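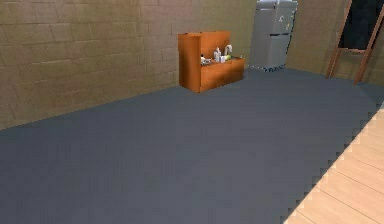

Prodley asked again whether the grade 6 geography worksheets could go out before the answer keys are done. Parents keep asking, Prodley said, and a sheet with no key is better than no sheet. Not agreed. Keys go with sheets, same file.

Minutes, worksheet group, January 5, 2022

1. Last minutes. Ok, one fix: rivers set was sent back in October, not finished.

2. Printing. Brornard quote in, 3000 booklets, stapled. Price ok. Wants final files with page numbers this time. Map pages too dark on the proof, to be lightened and resent. 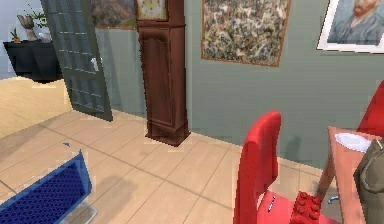

Also cover still says old syllabus, change before anything goes to Brornard.

3. Chapter sets. 39 sheets checked, 4 still open (climate, trade routes, two on local goverment). Štěpánek has the climate one, says the rainfall graph dosn't match question 2. Redraw graph, keep question.

4. Drirnevthorpe. School wants the history sets in the same format, fill in the blanks first, short answers after. Agreed. Map work on a separate page so it can be copied alone.

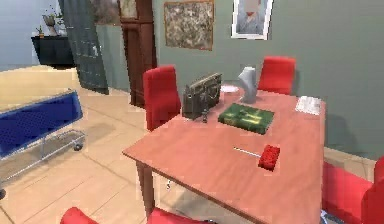 Dining table and chairs

5. AOB. File names a mess, use grade then chapter then set. Old versions off the download page.

Next meeting tbc, after proofs are back.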